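4. Cleaning and first fill (Clenora countertop humidifier)

Unplug first. Always.

1. Lift tank straight up. Don't twist.
2. Empty old water from the base. Pour away from the air outlet, the side with the vent slots.
3. Rinse tank with cool water. No soap, it foams for days.
4. Fill to the line. Max 50 fl oz.
5. Set tank back, press untill it clicks.

NOTE: Hard water? Use distilled. White dust on furniture means you need it.

CAUTION: Never run dry. Unit shuts off after 60 seconds but the disc can still crack.

6. Pick a flat, level spot, out of reach of kids and pets. Keep cord off the edge.
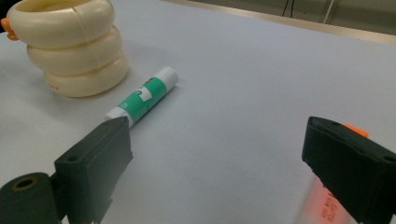
7. Plug in, press MIST once for low, twice for high.
8. Wipe the disc weekly with the soft brush. Dont scrape.

Replace filter every 2,000 hours. Order part 179 from Radebe, Endenham branch.

Rev. by Marleny Cusi, July 10, 2012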